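Gripper cell, pre-run check in simulation – Enberg line, Monday

1. Scene loaded with the correct fixture set. OK.
2. Finger clearance to nearby surfaces. Comment: maroon surface very close on the left, please look at the wrist view before any move.
3. Speed limit set to 156 mm/s. OK.

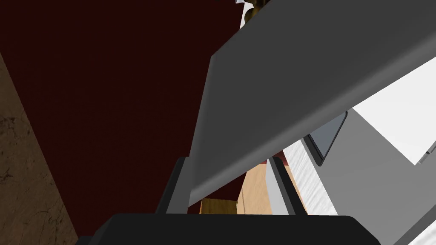

Item 2, wrist view. Wooden block between the finger rails.

4. Force limit 21 N. Not OK – file still had 29. Corrected and saved again.
5. Stop signal tested from the Keogh panel. OK, to be repeated after each restart.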